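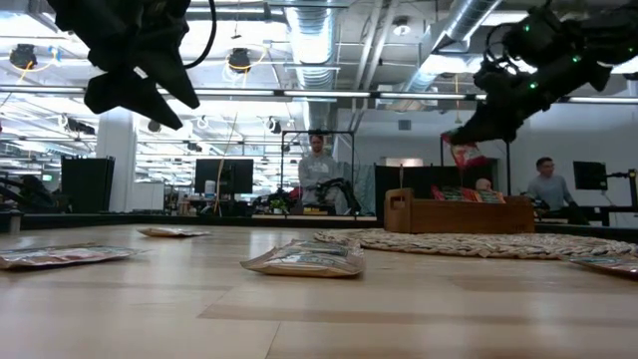 Filed under: Build Notes > Two-Arm Bench > Questions We Get a Lot

Hello, and welcome to the questions page for Dirkier, the two-armed bench robot we have been putting together in our shared workshop. So many kind people have written in since the first build notes went up that our inbox got a little out of hand, and we thought it would be friendlier to put the answers where everybody can find them. If yours is missing, please do write (the address is on the parts list) and we'll get to you, usually in the evening after the soldering irons are off.

What does Dirkier do?

It packs and unpacks groceries, or at least the light end of groceries. We put snack packets on a table next to a crate, and the two arms learn to pick them up and move them in or out. It's a humble job, we know! We picked it on purpose. Everybody understands it, the supplies cost next to nothing, and if a packet gets dropped you pick it up and carry on.

Why packets? Wouldn't blocks or boxes be easier?

Much easier, and if this is your very first arm, please do start with blocks. We did, for the better part of a winter. A block is the same shape every time you grab it, though, and after a while we weren't learning much from it. A packet is slippery, it bulges in one place and folds in another, and it changes shape the moment you touch it. The crimped edge at the end is your friend. If the fingers can close on that, the packet will usually hang there quite happily while the arm travels. If they close on the puffed-up middle, the air moves off to one side and the whole thing tends to slide out.

Do I need two arms?

No, you don't, and one good arm will keep you busy for a long time. We went with two so that one could reach the far end of the crate while the other stayed out of the way over the near side of the table. Later on we'd like them to pass things to each other. Right now they mostly take turns, like two people being very polite in a doorway.

What kind of fingers work best?

We've tried wide flat ones, soft rubbery ones, and narrow ones that taper to a point, and we keep going back to the narrow ones. They can slip in under a flat packet where the wide ones just push it along. The catch is that pointed fingers can poke a hole if you squeeze too hard, so start with the grip force low and come up a little at a time. Our Baert finger plans are on the downloads shelf and you're welcome to change them however you like.

How much did it all cost?

More than we told our families, at first. The honest range is hard to give, as we already had the bench and a good pile of scrap metal. The easiest figure to quote is that we spent 600 dollars on small stuff alone, meaning cable, connectors, fasteners, clamps, and the replacement for the power supply we cooked in July. Please put a line for small stuff in your budget. Ours didn't have one.

How do you teach it?

By hand. One of us steers the arms through the job while the computer records the movements, and then we do it again, and again, with the packets in different spots. Mulluvis, our recording program, saves each try along with a short note on how it went. We had 33 tries when we first let Dirkier have a go alone, and it spent a full minute gently patting the tabletop. At 200 it was picking up a packet more often than not. Keep the bad tries in a separate folder, and don't throw them out. We've gone back to ours many times to see what a slip looks like from the robot's side.

Why is there a placemat on the table?

Bare wood is the same all over, and we wanted it to cope with a change of surface. A thick woven mat is lovely for this. It has a braided edge that packets can rest against, and the fingers can catch in the braid if you come in too low, so it teaches you (the human) to set your heights properly. Any kitchen mat will do.

Does the crate matter?

More than we expected. Wood is nice because it stays put when it gets bumped, and the handle cutouts make it easy to carry off when you want the table back. Whatever you use, stick a little tape on the table at the corners so it goes back to the same place each time. Once you're getting good results, start moving it on purpose.

My cables keep snagging. Help?

Oh, we feel for you. Leave a generous loop at every joint, then move the arm by hand (power off, please) through its whole reach and watch each loop in turn. Our Zolamero cable clips are held on by only 4 screws, so you can shift them as often as you need to. We must have moved ours a dozen times, and there is still one loop at the wrist that none of us fully trusts.

Is it safe to have people working nearby?

Ours is a busy room, so we think about this a good deal. Keep the speed down, keep a stop button where your hand already is, and say out loud when you're about to start a run. Long sleeves get rolled up before anyone reaches over the table. And please don't lean in to straighten a packet in the middle of a run, however badly it wants straightening.

Can I come and visit?

Yes, we'd love that! Evenings are best, any time after seven. Bring snacks in crinkly packets if you can. We get through a lot of them, and the ones with worn-out corners end up being eaten.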